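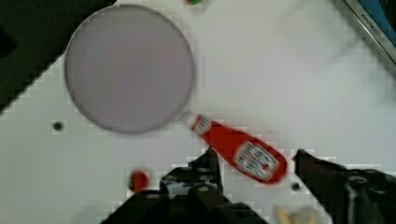 The second half of the project compared two parallel grippers on the same arm, using the wrist camera as the only source of images for the controller. The first gripper is the one supplied with the arm, a Barnar unit with flat steel jaws. The second is the Gruber, with black angular fingers, one with a slanted tip. Most of the trials used items from a play kitchen set laid out on a white tabletop, and the ketchup bottle on its side proved the most useful of them for comparing views. With the bottle between the fingers, both fingertips stay in view, so the gap can be measured from the picture itself. The red body also separates well from the white surface, even when the print on the label is too blurred to read.

Method

Each gripper was fitted in turn and the camera offset was measured again after fitting. The arm was driven by the Flostomgate controller at 50 per cent of its rated speed. Seven start poses were used for each item, with the same poses repeated for both grippers. Images were saved with compression on to keep the log small. The full log holds 2542 images.

Results

The Barnar jaws closed more evenly but hid part of the item during the last stage of the approach. The Gruber fingers left more of the item in view - this mattered most for long items lying at an angle to the jaws. Round items rolled away from both grippers if the first contact was off centre.

Blur was the main source of error in the position estimate. Nearly all the rejected images came from the approach stage. Lowering the speed reduced the blur but made each trial longer. Compression left blocky patterns along the edges of items, and the edge finder sometimes followed these in place of the true outline.

Changes for the next stage

The exposure time should be fixed at a shorter value and the lighting raised to match. Yoon-hee Seok has drawn a new camera bracket for the Gruber, to be printed in the Gerncombe workshop. Compression will be turned off for the approach stage only.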